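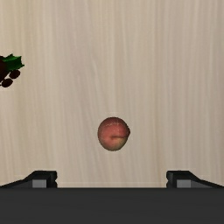
Figure 2. Wrist view in the simulator: one peach on the table, fingers open.

Section 2: Preparing the sorting station and the people who work at it

This section is for the shift leader and for the packers at the fruit tables in Flemilmont. You do not need to know programming for it. The arm is already connected by the technician, and the Jalima software is installed on the station computer. If the status light on the computer is red, stop and go to Section 5.

2.1 What changes at the table

Before the arm, one packer took each fruit from the table, looked at it, and put it in the tray. With the arm, the picking movement is done by the gripper. The packer keeps the decision which fruit is good, and the packer keeps the last check of the tray. We ask you to read this part also if you worked at the tables for many years, for the order of the work is different now.

Each arm table has one packer. The packer is called "table operator" in the menus of Jalima. It is the same person and the same pay group. The name comes from the software and we could not change it.

The lifting of full trays remains with people. The arm is not built for it.

2.2 Rehearsal in the simulator

Every new fruit is first rehearsed in the simulator, on the screen, before the real arm may touch it. Figure 2 shows the view from which the operator judges the rehearsal. The camera looks straight down, so the fingers are at the bottom of the picture and the fruit is above them.

1. Log in with your own badge. Do not use the badge of the shift before you.

2. Choose Rehearse, then New fruit.

3. Choose Peach from the list. For other fruits the steps are the same, but the grip values are different. See Table 4 at the end of the manual.

4. Wait until the table surface is drawn completely. On the older computers this can take some time. Please do not click again, the program will start a second rehearsal behind the first one.

5. Look at the fingers. They must be open, and they must not touch anything.

6. Look at the fruit. It should be between the left and the right finger when you follow them upward in the picture. In Figure 2 the peach is near the middle, and there is free space to both sides of it.

7. Press Start rehearsal and keep watching the screen until the message "Rehearsal finished" comes.

8. Answer the three questions on the screen. If you are not sure, choose Unsure. An unsure answer is sent to the technician and is not counted against you.

Note: Other objects can be on the table in the rehearsal. In Figure 2 there is something with a pointed green leaf at the left side. You do not have to remove it. The program adds such objects so that the arm learns to leave them alone. If the arm goes to the wrong object, press Stop and write it in the remarks field.

Note: The colors on the screen are a little different from real fruit. Do not judge ripeness from the simulator.

Caution: A good rehearsal does not mean that the real table is safe. Do always the checks in 2.3.

2.3 Before the first real pick of the shift

1. Clear the table of knives, pens, cups and labels.

2. Check that the yellow line on the floor is free. Nobody stands inside of it while the arm moves.

3. Press the stop button once and see that the arm does not react to Start. Release the button.

4. Wipe the finger pads with a dry cloth. Juice makes them slippery.

5. Put one peach on the table, by hand, and let the arm pick it at slow speed.

6. If the skin is marked after the pick, lower the grip value by 2 and try with a new peach. Use every peach for one trial only.

Caution: Long hair, loose sleeves and the cords of an apron must be tied before you go near the arm. Gloves stay on.

2.4 Handing over between shifts

The operator who leaves and the operator who comes should speak with each other at the table. The counter on the screen says how many fruits were picked, but it says nothing about how the fruits were that day. If the peaches from Ulumum came soft, tell it.

In October we had one handover with no talk, and 59 peaches were packed with the grip value from the day before. They were all bruised on one side. After this we made the paper card, which hangs beside the screen. Fill in the time, the fruit, the grip value and your remarks. Change the pads when the card shows 500 picks since the last change, also when they still look good.

2.5 Questions from the tables

May I stop the arm when I only have a bad feeling? Yes. You do not need permission, and you do not need to give a reason on the card.

May I work by hand when the arm is stopped? Yes, when the light on the arm is off. Choose Hand work in the menu, so that the trays are counted correctly.

Whom do I call? Inside the building dial 708, the Koppel service desk. Have the table number ready.

Section text revised 2019-11-28. Continue with Section 3, Trays and labels.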